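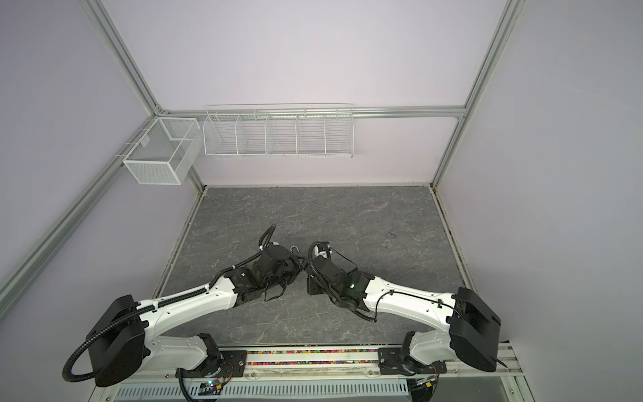
Selina Gisler wrote back on the draft that the checklist was fine for a first look but that whoever signs for a two-arm cell needs the comments more than the ticks, and could we please leave them in. They are left in. Her other remarks are at the items they belong to.

Flovix two-arm bench cell, review unit
Acceptance and safety inspection before trial use
Date of inspection: 05/10/2019
Inspected by: Harish Raju, Elias Nasrallah
Supplier contact: Dirk Nolte, Camenzind
Site: Pullwood, small parts room

Marks used: OK, OK with comment, Open, Fail. An Open item has to be closed before anyone runs the cell at full speed. A Fail stops the trial.

Section A. Frame and enclosure

A1. Frame bolts tight at all corners. OK with comment.
Went over every corner bracket with the supplied key. Two on the rear left post took a quarter turn. The manual gives no torque value for the extrusion brackets. Asked Camenzind for one.

A2. Frame stands level and does not rock. OK.

A3. Wall panels seated, no sharp edges at hand height. OK.
The lavender color is the standard one. It shows dirt less than white would.

A4. Access side. Open.
The kit comes without a guard or light curtain on the operator side. Camenzind sells a curtain as an option. We asked for it in the quote and it is missing from the delivery note. Until it is here, slow mode only, one operator, nobody else within reach.
Comment, S. Gisler: "I would have marked this Fail. An option that you can't run safely without is not an option." Discussed. Stays Open with the slow mode limit written on the cell.

A5. Mesh baskets on the rear and left rails secure. OK with comment.
Both hold. Keep them empty during the trial. Anything that falls out of them lands in the working area, and the arms will not stop for a stray screw. If we keep the cell, the left one should move to the outside.

Section B. Arm mounting

B1. Base mounts bolted to mounting plates, no movement by hand. OK.
Pushed and pulled both arms at the upper link with power off. No play at the base.

B2. Mounting plates fixed to front rail. OK.

B3. Joint housings free of cracks and rub marks. OK.

B4. Links and shells tight. OK with comment.
The right shell clicks when pressed near the middle. Dirk Nolte says by phone that this is the snap fit and can be ignored. Check again after 100 hours.

B5. Arms can be moved by hand with power off. OK.
This matters if a hand gets pinned. Each person on the operator list does this once before their first shift, on both arms.

Section C. Cables and electronics

C1. Conduits not kinked or pinched through full travel. OK with comment.
Ran both arms slowly to their end positions. The left conduit touches the joint housing when the arm is fully folded. No wear yet. Look at it weekly.

C2. Loose cables clear of the grippers. Open.
The thin cable on the right arm hangs toward the table. It has to be clipped to the link. Elias has clips on order from Dorby. Do not use tape, it lets go when the link moves.

C3. Control boards covered. Open.
The boards at the front of the cell have no covers. That is the place where people lean in and put down a cup. Camenzind offers a snap-on cover at no charge and is sending two.
Comment, S. Gisler: "Ask for the part number and put it here, or we will be asking again next year." Asked. Not received yet.

C4. Cable tray secure and not overfilled. OK.

C5. Ground connection from frame to outlet. OK.
Measured by our own electrician. The supplier's sheet had this box ticked with no reading next to it, so we did not rely on it.

Section D. Grippers

D1. Fingers undamaged, screws tight. OK.

D2. Finger closing force at slow setting. OK with comment.
Tested with a foam block and then with a gloved hand, one finger. Unpleasant, no injury. At the fast setting it was tested with the foam block only, and the block kept the mark. No hands between the fingers at any setting during normal work.

D3. Status lights work and match the manual. OK with comment.
They match. The manual prints the table of light colors on page 20 and nowhere else. Copy it and hang it beside the cell.

D4. Grippers cannot strike each other. Open.
The work areas of the two arms overlap in the middle of the table. The controller has a minimum distance setting, and on our unit it was off at delivery. We turned it on and ran the hand-over program 9 times at slow speed without contact. Dirk Nolte agrees it should ship switched on. We want that in writing, along with a note on whether a software update resets it.

Section E. Work surface

E1. Surface flat, fixed, no lifting edges. OK.

E2. Surface clean. OK with comment.
Wipe down before each run. Scuffs are allowed. Grease is not.

E3. Loose parts kept out of joints. OK with comment.
Štěpánka Zeman asked what happens to beads or pellets that get past the channel at the near edge. They end up in the cable tray or on the floor. Vacuum the tray at the end of each day of use. Do not blow it out with compressed air toward the boards.

Section F. Stopping

F1. Emergency stop within reach of a seated operator. OK.

F2. Emergency stop halts both arms. OK.
Pressed it 4 times, in different parts of the program. Both arms held position every time.

F3. Restart needs a separate action. OK.
Releasing the button alone does not start anything. The reset has to be pressed as well.

F4. Behavior on power loss. OK with comment.
The arms sink slowly. The left one came down faster than the right. Camenzind calls this normal. Keep your forearms off the table when shutting down, and park both arms low first.

Section G. Papers

G1. Manual in English, complete. OK with comment.
Complete, but the wiring drawing is for the one-arm version.

G2. Spare parts list with prices. OK.

G3. Service terms. Open.
The quote says response within more than one region "as available." We need hours or days, for our address.

Result
No Fail items. Five Open: A4, C2, C3, D4, G3. Released for slow mode trial only, operators from the list only. Harish repeats sections C and D once the clips and covers are on. The purchase decision waits for the light curtain.

Signed: H. Raju, E. Nasrallah
Copy to: S. Gisler, Š. Zeman, Camenzind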